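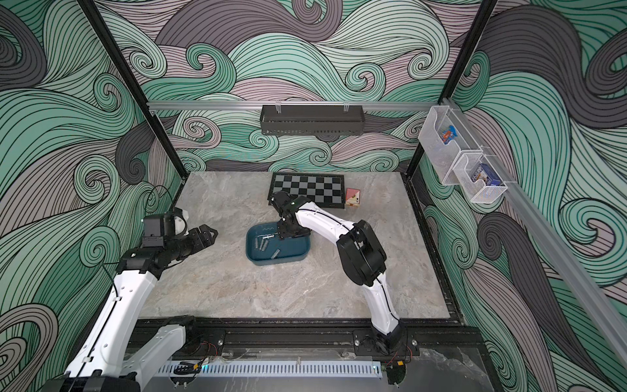 The two-arm cell at work over the teal tray, walls and all.

What we'd like to buy next, in pictures

Hi again! I'm Samer Najjar and I look after the equipment wish list for our little robot bench at Inetden. Every November I get to put a page like this together before the money talk, and this year I wanted people to see the work and not just a spreadsheet. So - a couple of pictures, a few lines each, and then the prices at the end for those of you who only scroll down for the prices (you know who you are).

Arms and tray

Both white arms are in that first one, with the right gripper down in the tray near the little wire spring. Small parts like these are most of what we plan around now. I used to think the arms would eat the whole budget every year, but the arms are fine! I'm not asking for new arms. What I'd love is a second set of fingers for each one, something narrower for thin stuff like springs, and I've been going back and forth between the Tullo set and the Meesuk set for weeks. Tullo is cheaper and ships fast. Meesuk lets you swap the tips without taking the whole finger off, and after a long afternoon with a hex key that sounds pretty wonderful to me.

Storage is on the list too. The clear bins on the side rail and the wire basket at the back are great because they keep things off the tabletop, and I'd happily hang a few more.

Metal cylinders, seen from the gripper

One cylinder in the teal bin, two side by side on the stone-patterned top. I like this view a lot because it shows what a wrist camera has to cope with: shiny metal, a bright spot of light on the surface, glossy highlights along the bin. That's my case for spending a bit on lighting - a soft diffuser panel from Simonska, nothing fancy. A matte tabletop would help as well, but I'd try the light first.

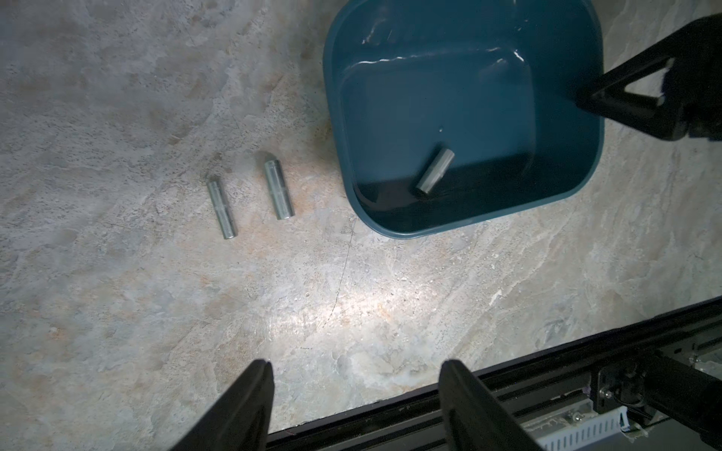
The numbers

Narrow fingers, 2 sets (Meesuk): $489
Diffuser panel (Simonska): around $100
Hanging bins, 5 of them: still waiting on a quote

If we have to cut something, cut the bins. The fingers are the one I'd really fight for, and if the Meesuk price goes up before we order I'm fine going with Tullo. I've left cables off this round, so please check your own drawers before you ask me for more! Comments to me by the end of the month, and I'll update the list when the bin quote comes in.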